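Camard Community Rooms: progress report to the Drevano Fund
2022-03-04
Written by Oanh Huỳnh

Hello all, and thank you again for the grant! You asked for something short on how the gift bag project is coming along, so I've put the kettle on and I'll try not to ramble (Mohit Chaudhary has read this over and taken out a page about ribbon, so you've been spared that).

The money first. Of the 3,000 you gave us we've spent a bit over half, mostly on stock for the bags and on the new fabric for the packing corner. I know fabric wasn't in the original plan, but Tín Cao found it at a very good price and I said yes on the spot. It's apples, rows and rows of them in deep red and coral pink on cream, and it goes up the back and both sides. I love it. Bảo Bùi thinks it's a bit much, but he has been outvoted.
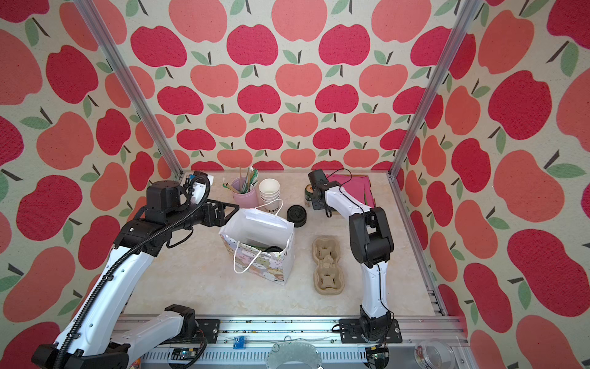
Page 2

The table itself is the pale one with the beige veining, and it has been a good choice for the job, as small things show up well on it and you don't lose a lid or a pen the way we used to on the old brown one. We keep the things for packing towards the middle and the back.

Since December we've sent out 19 bags to people moving into their first flat in Cimberg, and another 16 are promised before the summer. Each one gets a few bits for the kitchen and a few for the desk, and we try to make them cheerful. Sơn Hà chooses the bags themselves and has a great weakness for cartoon animals. The big paper one with the twisted rope handle is her current favourite, pigs and cats and bears all squashed in together, and I must say the pink pig in the middle has grown on me. 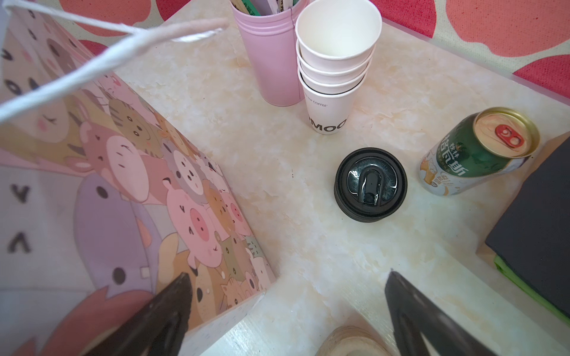

Cups are still where we go back and forth. The paper ones nest nicely and weigh next to nothing, so a stack of four tucks in beside the pink pen holder without any fuss, but Mohit would like us to give everybody a proper mug as well. I've asked Sầm for a price and they've promised to come back to me. If it's too dear we'll stay with paper for this round and look at it again.

Lids are my other headache. We've ended up with odd black plastic ones and I can't always say what they belong to, so the new rule is that no lid goes in a bag until it has been tried on something. It does slow us down, and Tín grumbles, but I'd sooner that than have somebody unpack a lid and go hunting for the rest of it!

Two things I'd like your view on, please. Can we move what's left of the travel money over to stock? And would you mind if the next report came a fortnight later, so I can put in the second lot of bags? Bảo has the receipts in order and can send copies whenever you want them.

With very best wishes from all of us,
Oanh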